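Yaa Akpalu likes a bare table. She has run the wash-up at Pastia, a supper hall with 80 seats, long enough to have firm views on it, and when I asked where a good kitchen begins she went straight past the stove.

"Everyone wants to talk about knives," she said, pouring me more tea than I had asked for. "I want to talk about wiping. Give me a white top, because a white top tells on you – every crumb, every smudge, there it is."
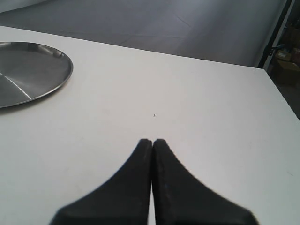 She learned this from her aunt Katia, who kept a lunch counter on Latuheru Street and sent out 200 plates on a busy day in September. Most of them were steel. "They don't chip, and you can drop one and just say sorry to it," Yaa said, laughing. "But they show water spots like nothing else. So you dry them right away, rim first, then the flat part, and you don't go back over it with the wet side of the cloth, which my cousin did for years and we all had to keep quiet about it."

Cloths are a subject she can stay on for quite some time. She used cotton until a friend gave her a bundle of microfiber ones, and she was slow to come around.

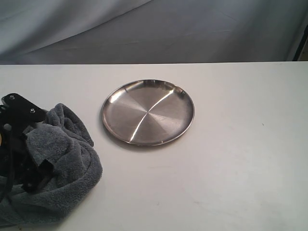

"I thought they felt strange, kind of grabby on the fingers," she said. "Then I did a whole evening with them and I was home early! Now I must have some 205 of them, and I wash them on their own, no softener, and hang them by the back door." She got up to check on the kettle, still talking, and asked if I'd be staying for soup.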